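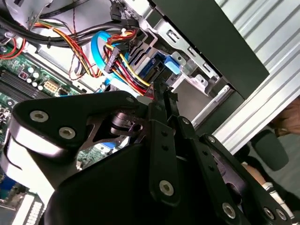
Inside an open desktop tower, with the drive cage at centre and the motherboard to the left.

Raw honey label promises more than the jar can show

4 August 2024

A honey brand called Ukine went on sale this week with a claim that shoppers would do well to read twice. The label says the honey is raw, comes from a single stretch of lime woodland outside Cerkow, and is "untouched from hive to jar". A jar costs nearly double the price of the supermarket's own set honey.

The packer, Zukow, says its bees work 577 hives spread over nine sites. It also says all of them stand within reach of the same woods. Bees fly where they like, though, and there are rape fields and back gardens on two sides of Cerkow. Asked how it knows the honey is mainly lime, Zukow said it goes by taste, colour and the time of year. It has had pollen tests done in the past but would not share the results, and it could not say which year's crop they covered.

"Raw" is a slippery word too. Zukow says its honey is never heated above 40 degrees, a little warmer than the inside of a hive. Other packers draw the line lower, and some mean only that the honey has been strained and not finely filtered. A shopper has no way of telling which meaning applies from the front of the jar. The back of this one doesn't help: it gives the net weight, a best-before date and a drawing of a bee.

Then there are the health claims. The leaflet that comes with the larger jar talks of "natural defences" and a "calmer night". It gives no source for either. When we asked for one, we were sent a second copy of the leaflet.

None of this makes it bad honey. We tried it on toast beside a plain lime honey from Jin, a smaller producer that sells at the Cerkow market, and both were pleasant, with the slightly minty edge that lime honey often has. Jin's was cheaper and cloudier. Its label said "honey, mostly lime, we think", and that struck us as a fair way to put it.

Zukow says the first run came to 858 cases and that around half have already gone to shops. It plans a heather honey under the same name in October. We have asked whether that one will come with test results printed on the label or posted on its website. The reply said the matter was "being looked at with the design team".

Ukine is sold in two jar sizes. Like any honey, it should not be given to babies under 12 months.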